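Trillwood open house, February

Got there late, parking full, walked up from Pace. Smaller than I expected from the flyer. Downstairs is the Burero shop, mostly linens and trays, prices ok. Picked up a set of 7 dishcloths, didn't need them.

Upstairs was better. Tiled room, big oval table, and they let you try setting it yourself. Napkin folded square, flat on top of the plate, rim just showing. Harder then it sounds with the thick terry ones. 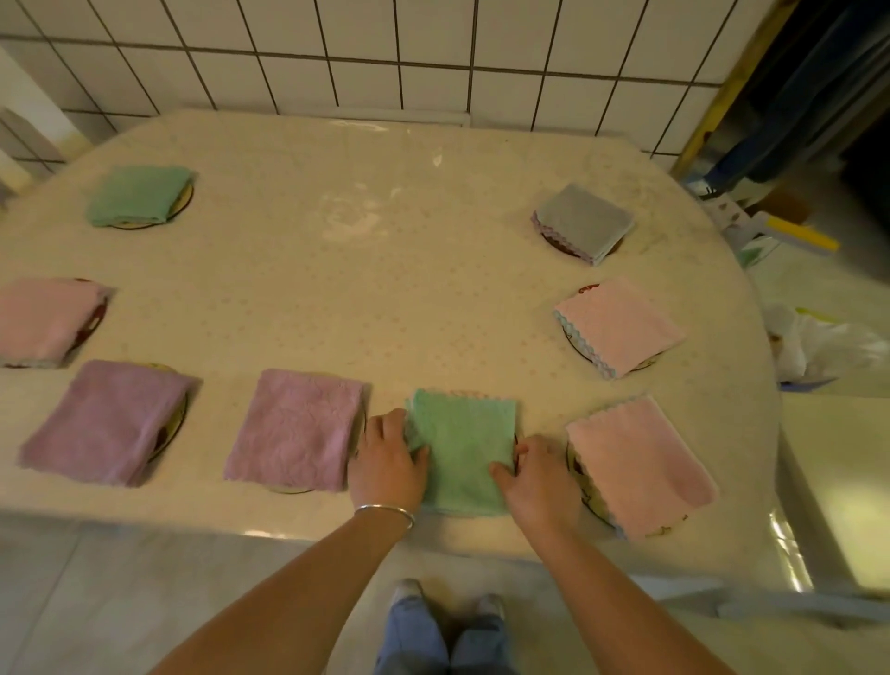
I liked the mix of colors, mint with pink and gray, would never have tried that at home. Scalloped edges too. Asked at the desk, the Pimier catalog has 834 patterns, didnt get a copy, they'd run out. Coffee was free. Left before the second tour, bus 114 back.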